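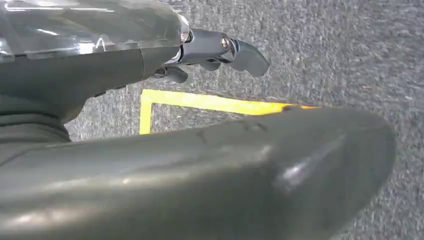
Dark gray, up close.

Wanted: people who sleep badly and don't believe in sleep products

Fluvton sells a bedtime tea and says it helps you drop off faster. Maybe. We have read the company's own survey of 1,436 customers and were not impressed. All of them had paid for the tea, and the first question asked how much they liked it.

So we are running our own test and need 200 adults to take part. Half will get Fluvton, half will get a plain tea packed to look the same. You won't know which one you have, and neither will we until October.

You should be over 18, have trouble falling asleep at least three nights a week, and not be taking sleep medicine. If you are pregnant or work nights, please sit this one out. Fans of the tea are welcome but will have to stop drinking their own supply.

The test lasts 39 nights. You drink one cup, go to bed, and fill in a short form in the morning. Skipping a night is fine. Making up an answer for it later is a problem.

We pay $99 when the last form is in. Fluvton is not paying for any of this and has not answered our letters.

To apply, write to Morag Gourlay or Aníbal Cunha at the Tavares Sleep Project by Wed 6 June. Tell us what you have tried already and whether you think it did anything.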